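Suchbegriff eingeben … Suchen

Anleitung Brotbackautomat Drivska, Abschnitt 4
Zuletzt aktualisiert: 19. August 2022

4. Erste Inbetriebnahme und das erste Brot

Wer bis hierher gelesen hat, gehört zu einer kleinen Gruppe. Die übrigen Käufer haben das Gerät längst eingeschaltet und suchen jetzt den Knethaken. Er liegt in der Styroporschale unten links, in einer eigenen Mulde, und sieht aus wie ein Verpackungsteil.

4.1 Aufstellen

1. Gerät auf eine ebene, feste Fläche stellen. Beim Kneten entwickelt es einen gewissen Wandertrieb, vor allem bei Roggen.
2. Nach allen Seiten eine Handbreit Platz lassen, nach oben deutlich mehr. Der Dampf muss irgendwohin, und Hängeschränke nehmen ihn übel.
3. Schutzfolie vom Bedienfeld abziehen. Ja, auch die zweite.
4. Backform und Knethaken mit warmem Wasser und etwas Spülmittel reinigen, abtrocknen, einsetzen. Die Form rastet mit einer Vierteldrehung ein. Man hört es.

VORSICHT: Das Gerät niemals mit Mehl, aber ohne Backform befüllen. Der Hinweis steht hier, weil der Kundendienst in Cleltham darum gebeten hat.

4.2 Leerlauf

5. Programm 6 (»Nur backen«) wählen, Start drücken, Fenster öffnen.
6. Zehn Minuten laufen lassen. Es riecht nach neuem Elektrogerät, danach nicht mehr.
7. Stecker ziehen, eine halbe Stunde abkühlen lassen. In dieser Zeit kann man Abschnitt 9 lesen (»Reinigung«). Niemand hat das bisher getan, aber er ist ganz ordentlich geschrieben.

4.3 Zutaten einfüllen

8. Reihenfolge: Flüssigkeit, Salz, Mehl, Hefe. Die Hefe kommt in eine kleine Kuhle oben auf dem Mehl und soll das Wasser bis zum Start nicht kennenlernen.
9. Höchstmenge beachten. Die große Form fasst 1100 g fertigen Teig. Mehr geht hinein, kommt aber auch wieder heraus, und zwar auf das Heizelement.
10. Deckel schließen, Programm 1 wählen, Bräunung »mittel«. Die Stufe »dunkel« ist für Leute, die wissen, was sie wollen.
11. Beim ersten Signalton dürfen Körner und Nüsse dazu. Beim zweiten ist das Brot fertig. Beide Töne klingen gleich; daran wird gearbeitet. 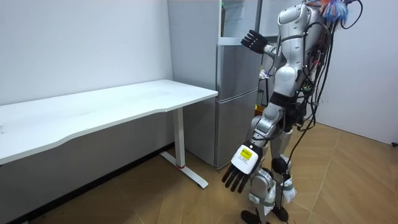 Selma Obradović schreibt dazu: Bei mir war der Teig nach Schritt 10 eine trockene Kugel, die im Kreis gegen die Wand schlug wie eine Hummel im Marmeladenglas. Ich habe Dinkelvollkorn genommen und die Wassermenge für Weizen aus der Tabelle. Mit drei Esslöffeln mehr hat es sich beruhigt. Vielleicht gehört das in die Anleitung und nicht in die Kommentare?

Gehört es. Also:

HINWEIS: Vollkornmehl trinkt mehr. Fünf Minuten nach Knetbeginn den Deckel öffnen (das ist in dieser Phase erlaubt) und mit dem Finger prüfen, solange der Haken Pause macht. Der Teig soll leicht kleben und sich dann doch lösen. Wasser esslöffelweise zugeben. Wer gießt, backt Fladen.

4.4 Teig über Nacht

Das Programm »Nur Teig« knetet und hört dann auf. Das Gerät kann nicht kühlen, auch wenn ein früherer Prospekt der Baureihe Niven das Gegenteil andeutete.

12. Hefemenge auf ein Viertel reduzieren. Wer das vergisst, findet morgens einen Teig vor, der sich eingerichtet hat.
13. Nach dem Kneten den Teig in eine leicht geölte Schüssel geben, die mindestens doppelt so groß ist wie er selbst. Abdecken.
14. Schüssel in den Kühlschrank stellen, möglichst nicht direkt neben den angeschnittenen Käse. Zwölf Stunden reichen, achtzehn schaden nicht.
15. Am nächsten Tag eine Stunde bei Zimmertemperatur stehen lassen, formen, in die Backform ohne Knethaken legen, mit Programm 6 backen.
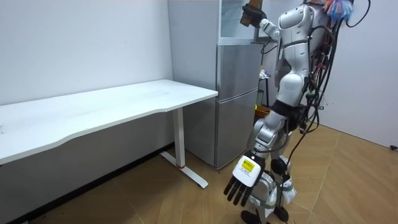
Abb. 4-2: Oben am Kühlschrank.

4.5 Brot entnehmen

16. Netzstecker ziehen. Backform mit zwei Topflappen am Bügel fassen, gegen die Einrastrichtung drehen, herausheben.
17. Form umdrehen und schütteln. Fällt das Brot heraus: auf ein Gitter damit. Fällt es nicht heraus: zehn Minuten warten, noch einmal schütteln, diesmal mit weniger Wut.
18. Prüfen, ob der Knethaken noch in der Form sitzt. Falls nicht, steckt er im Brot. Mit dem beigelegten Drahthaken herausziehen, bevor geschnitten wird.

VORSICHT: Keine Metallmesser in der Form. Die Beschichtung verzeiht viel, das nicht. Ersatzformen (Stavska, groß) sind ab November wieder lieferbar.

4.6 Wenn es nicht geklappt hat

Brot eingefallen: zu viel Wasser oder zu viel Hefe, gern beides.
Brot hart und flach: Hefe abgelaufen. Das Datum steht auf dem Tütchen, meistens im Knick.
Mehl in den Ecken: nach zehn Minuten mit dem Teigschaber nachhelfen.
Anzeige »E2«: Gerät noch zu warm vom letzten Brot. Deckel auf, warten.

Weiter mit Abschnitt 5: Zeitvorwahl

766 Mal geteilt · 2232 Aufrufe · 6 Kommentare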